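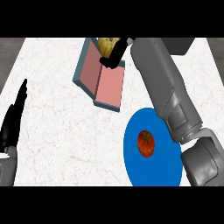
The second stage of the packing automation project at the Rustitz site is behind the plan we gave you, and I would rather say so in the first line than leave it for the table at the back. Between the start of the stage and the end of September the supplier, Brineck, ran 1479 trial picks on the software model of our produce bench. The cell on the floor managed 462 over the same stretch. Those two numbers should never be added together, and in the supplier's own monthly note they were. The model is a tidy place. It has a white marble counter, one tomato on a blue plate and a pink box with a teal rim, and plenty of clear surface between them. Our bench has wet cardboard, a label printer, two kinds of crate and whatever the early truck brought in.

I don't say the model is useless. Brineck can change the arm's path in an afternoon without stopping our line, and several bad ideas were thrown out there before they cost us anything. What I can't do is report a good week in the model as progress at Rustitz. From now on the figures will come to you in separate columns.

Work on the floor

The cell stands at the end of line 2 and runs in the quiet part of the shift, from 1:30 p.m. It was meant to take over mixed boxes, the ones with soft and hard items together. So far it handles single-item boxes dependably and mixed boxes when someone sets the items out for it first. Of the 462 floor picks, 203 needed a person to step in. Most of those were small things, a box that had slid or an item lying against the side, but each one means a packer puts down her own work, walks over, clears the stop and walks back.

Janka Dvořáček, who leads the afternoon packers, kept the log of these stops. It was not part of her job when the project was written, and she has been doing it on top of a full line. The proposal said the cell would "free up staff time for quality checks." I have looked for that time and haven't found it yet. Quality checks are at the same level as before. The packer nearest the cell now does her own boxes plus the minding, and two people have asked not to be put in that spot.

There is one real gain. The lifting of full crates from the low shelf has gone to the Adugna lift table, bought under the same budget, and the packers like it a lot. It has no software to speak of. I would keep it whatever is decided about the rest.

Training and jobs

Hakim Osman ran the training sessions and rewrote the supplier's handbook in plain words after the first group came out no wiser. All the afternoon packers can now stop and restart the cell safely. Few of them can say why it stopped, and the screen doesn't help much.

No jobs have been cut. Hours haven't been cut either, though one temporary post was left open when it fell vacant, and people on the floor noticed. They were told last spring that the project would not affect staffing. I think we owe them a straighter answer before the next stage, and I'd ask the fund to agree to the wording with us.

Money

Spending is within the grant except for call-out fees, which have gone over the line we set. Brineck says the visits will drop off. The Dradidov site was told the same and is still paying for them.

What we ask for

We'd like to hold the third payment until the cell has run mixed boxes on the floor for a full month with nobody laying them out beforehand. We also ask to move part of the travel line to pay for Janka's logging hours, including those already worked. The stop log and the cost sheet are attached.

Last updated: September

Rustitz Packing Project, site office | Contact us | © Rustitz Packing Project | Back to top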